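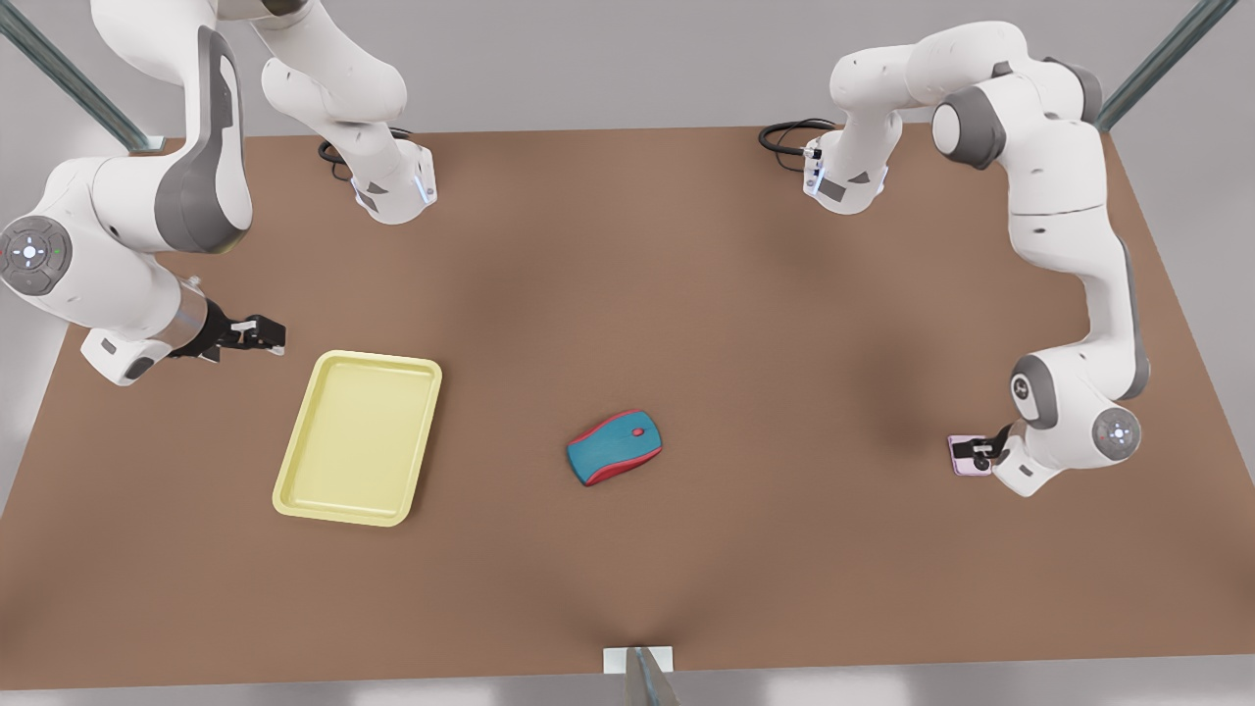
1/ ok so I moved from Griton to Fornville in January and I have finally figured out the bus situation. Posting it all in one place for anyone else who's new and confused and standing at a stop in the cold!

2/ First thing: the 6 does not go downtown after 9 pm. It says downtown on the front. It turns around at the Mellor Street library and everybody gets off, and you stand there looking at a closed library (ask me how my first week went)

3/ If you need to get home late, you want the 300. It's the long blue line on the map, the one that looks like it only serves the hospital. It stops behind the grocery store, by the cart return. There's a sign but it's mounted super low and half the time a van is parked in front of it

4/ Passes! The monthly one pays for itself if you ride both ways most workdays. Buy it at the counter in the Cloditz station before 4 pm. The machine outside takes cards now but it still won't load a monthly, only singles and day passes. I tried three times, with feeling

5/ Transfers are good for 90 minutes and the clock starts when you tap, so don't tap at the stop reader and then wait for a late bus. Tap on board

6/ Best seat on the 6 is right side, second row behind the back door. Heater by your feet, window that opens. In summer I'm told you want the exact opposite side, will report back

7/ Someone asked about bikes. The rack on the front holds two and it's first come. The early bus is usually full by the bridge, the one after it almost never is. Fold-ups can come inside if you keep them out of the aisle

8/ Oh and the river bridge stop is closed until they finish the sidewalk. Walk up to the bakery and catch it there. Get the cheese roll while you wait, seriously, it's so good and they open at 6

9/ I still miss my old ten-minute walk to work in Griton, but I've read four library books on the bus since I moved, so I'm not complaining much. If you know a faster way to the east side, please tell me!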